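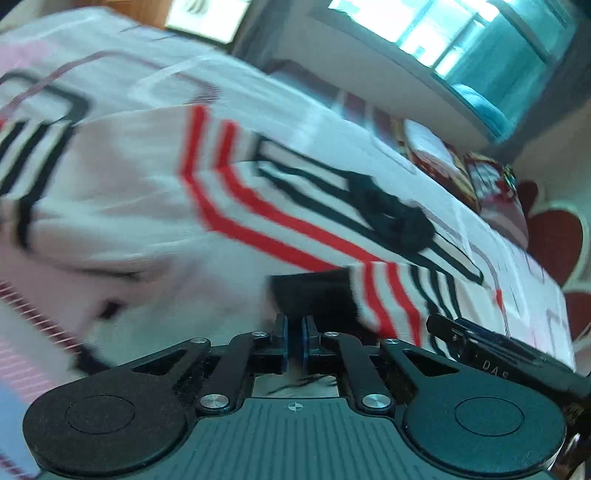

A two-jawed gripper over a striped garment spread on a bed. The Usuddale builders are using laundry as their test material.

Usuddale workshop's laundry gripper heads for a November showing

A homemade gripper meant to take the drudgery out of folding clothes will be shown to the public at the Usuddale shared workshop in November, though its makers concede that it cannot yet fold anything without a person holding the other end.

The tool, called Karatier, is the work of Malou Oddsson, a former lift engineer who has built most of it at home and brings it into the workshop for cutting and drilling. It has two jaws driven through a pair of linkage bars, and for now it is carried by hand. The idea is that someone folds washing with it many times over, the movements are recorded, and a motorised arm later copies them.

The arm has yet to be built. Oddsson has priced one at £785 in parts and says she has nearly 40 per cent of the money. An earlier version, shown to members in the spring, was meant to be folding tea towels by the summer. It was taken apart for its screws.

"Clothes are harder than people think," she said. "A shirt never lands the same way. I would sooner be slow and get the grip right."

Her own figures give some idea of how slow. In the latest round of trials, done in a bedroom on ordinary clothes, the tool was used for 20 attempts at picking up a sleeve and laying it across the body of the garment. Oddsson counts all of them as useful recordings. Asked how many ended in a fold she would put in a drawer, she said two.

Guðlaug Ravn, who teaches the workshop's evening electronics class and has lent tools to the project, is unconvinced that the recordings will carry over to a machine. A person using the gripper, she points out, can see a crease coming and shift their wrist. "The hand is doing the clever part at the moment," she said. "Take the hand away and I don't know what you have left. A very well made pair of tongs, perhaps."

The project's page on the workshop website describes Karatier as "the end of ironing day". It does not iron. Oddsson said the wording was left over from a grant application to the Vornon fund, which turned the project down, and that she would get it changed.

Visitors in November will be able to try the gripper on clothes of their own. The display will be in the back room from 2pm, and entry is free.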